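Brasuseo Tabletop Sets: Frequently Asked Questions

Plates, mini pumpkins, table covers and backdrops. Last revised 2020-07-27.
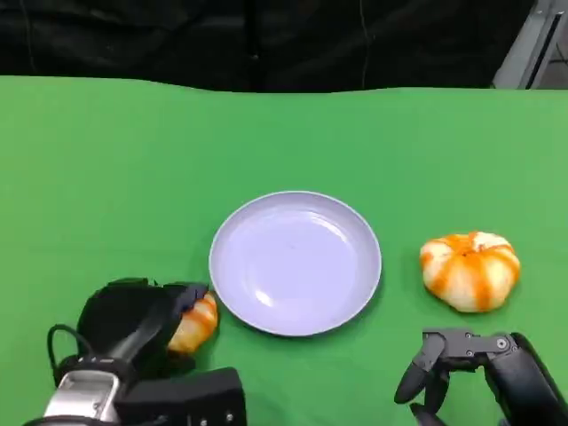 Ordering and contents

What is in the Harvest set?
One round plate with a raised rim, two small ribbed pumpkins in orange and cream, one green table cover and one black backdrop. Stands, clips and lighting are sold separately under the Sistgate name.

Can I order the plate or the pumpkins alone?
Yes. Plates are sold singly. Pumpkins are sold in pairs only, matched by height. If one of a pair is damaged, write to the Buvthorpe warehouse and a single replacement will be sent at the single-piece price.

Which plate colors are available?
Lavender-gray, off-white and slate. The lavender-gray plate can read as plain gray under cool lamps and as light purple under warm ones. Chih-ming Tu, who mixes our glazes, keeps a fired test tile for each batch and will mail one on request. Plates from different batches should not be expected to match exactly.

Are the pumpkins real?
No. They are cast and painted by hand. Streak width and the amount of cream showing between the ribs vary from piece to piece. We do not accept returns for streak pattern.

Setting the table

How large a table does the cover fit?
The cover is 108 inches long and 66 inches wide. On a table narrower than 45 inches, fold the excess under at the back edge and clip it from below. Tape leaves a residue on the hem and is not recommended.

How do I get the back edge straight?
Pull the cover from the two rear corners at the same time, then clip the center last. A small wave or dip along the far edge usually means the center was clipped first. For most table displays a slight wave is acceptable and can be left alone.

How should the backdrop hang?
Hang it behind the table with the lower edge below tabletop height. Leave 2 inches of clearance so the fabric does not drag on the cover. Black fabric hides shallow folds well but shows lint and pale threads, so go over it with a roller after hanging. Hard vertical creases come out with a steamer on the low setting — do not iron.

Where do the plate and pumpkins go?
The usual layout puts the plate at the center with a pumpkin on each side. Place the plate first. Set each pumpkin directly on the cover, clear of the rim, and turn it until the preferred side faces forward. If only one pumpkin is used, put it to the right of the plate and slightly back.

Can a pumpkin be placed on the plate?
Yes. The interior is shallow and the base of the pumpkin is flat enough to sit on it. Lower the pumpkin onto the plate; sliding it across will mark the glaze.

How should the pumpkins be picked up?
Take hold around the ribs, from above or from the side. The paint is thinnest at the top center, where the streaks meet, and repeated pressure there will dull it.

The plate shows a bright spot. Is this a flaw?
Almost always it is glare. The glaze is semi-gloss, and both the interior and the inner rim pick up overhead light. Move the lamp farther to one side, or raise it. If the spot stays in the same place on the plate when the plate is rotated, it may be a glaze fault and we will exchange the piece.

Care and storage

Is the plate safe for food?
Yes, for dry and cold food. It is not rated for oven or microwave use. Wash by hand with a soft sponge.

How do I clean the pumpkins?
Dust with a dry brush. Water will not harm the paint but can collect between the ribs and lift it over time. Do not use glass cleaner.

Can the green cover be machine washed?
Cold, alone, no softener. Hang to dry. The Chu cover from earlier sets has a different backing and must be wiped down by hand; check the label at the hem before washing.

How should the set be stored?
Roll the cover and backdrop on a tube. Wrap the pumpkins separately. Store plates on edge or stacked with felt between them.

Shipping and returns

When do orders ship?
Orders placed before noon leave Buvthorpe the next working day. Allow extra time in December.

Who handles damage claims?
Corey Waaka, at the Buvthorpe address on your packing slip. Keep the carton and the inner tray until the claim is closed — claims without packaging take longer to settle.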